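Ticket: loft and landing heating zone dropping off overnight, Witholm guest house
Opened in March, by Tiago Mendes
Status: resolved, left open for comments

Hello all, and sorry in advance for the length of this one. I know some of you like the short version, so: the upstairs zone kept going cold in the early hours, it was the batteries and then it wasn't the batteries, and the fix was a setting on the receiver. If you have the same trouble at your own place you may want the rest, so put the kettle on.

The set-up is a Dikix wireless thermostat on the top landing talking to a receiver next to the boiler, which is two floors down in the old scullery. The ground floor has its own wired thermostat and has never given us a moment's bother. The house is thick stone up to the first floor and then lath and plaster above, if that matters to anyone.

First report came from the guests in the loft room, who were very sweet about it and said they had woken at 3 in the morning and found the radiator stone cold. I went up after breakfast and it was lovely and warm again, so I bled it, got a little air out, and felt rather pleased with myself. The next night it did exactly the same.

What I tried, in order:

New batteries in the thermostat. It takes two AA. The old ones still showed a full bar on the display, but I have been caught by that before with the smoke alarms. No change overnight.

Checked the programme. Somebody (me, I think) had left a setback in from the summer, dropping the target to 12 degrees after midnight. I took it out and thought we had it. The zone then stayed on until well after two, so a bit of an improvement, and then off it went again.

Moved the thermostat. I stood it on the chest of drawers on the first floor landing for a night, a floor closer to the boiler. It held until morning! I was so sure it was range after this that I nearly ordered a signal repeater, and I'm glad I didn't, as they are not cheap.

Looked at the zone valve. The little lever on the side moved freely by hand and sprang back as it should, and the motor could be heard winding open when I called for heat. I have left it alone.

At this point I rang Kiprono Chege, who fitted the boiler for us and has the patience of a saint. He asked me what else lived in the scullery. I said the freezer, the washing machine and the new dehumidifier, a Zurkthorpe, 400 watts, on a timer so that it runs on the cheap overnight rate. There was quite a long pause on the line – I could hear him stirring his tea – and then he asked where the dehumidifier was plugged in. It was on the same double socket as the receiver, sitting right up against it.

So that night I left the dehumidifier off and put the thermostat back on the top landing, and the heating ran through until breakfast. Night after, dehumidifier on, and it dropped out. I did that twice over to be certain. I have since moved the dehumidifier to the far wall on a socket of its own. 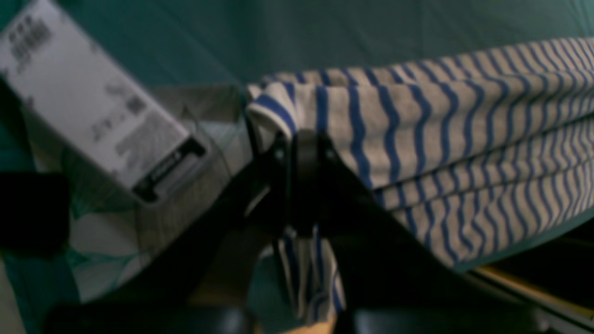
Tiago Mendes
Owner and general odd-job man, Witholm

The last piece of the puzzle was the receiver itself, and this is the part to note down if you have the same model. When it loses the thermostat it can either carry on with a low background cycle or shut the zone off completely until it hears from it again. Ours was set to shut off. Kiprono talked me through changing it over the phone: hold the pairing button until the light goes amber, let go, press once, and wait for it to go green. Mine took two goes as I let go too early the first time.

It has now run for a fortnight without a cold night. The loft guests have been back, bless them, and brought us a bag of coffee from Thái, the café by the harbour.

Still to do: label the sockets in the scullery so the dehumidifier doesn't wander back, and find the booklet for the receiver, which I am fairly sure is in the kitchen drawer with all the others. If anyone has moved from the two-wire to the three-wire receiver I would love to hear how you got on with the backplate, as the screw holes look different to me.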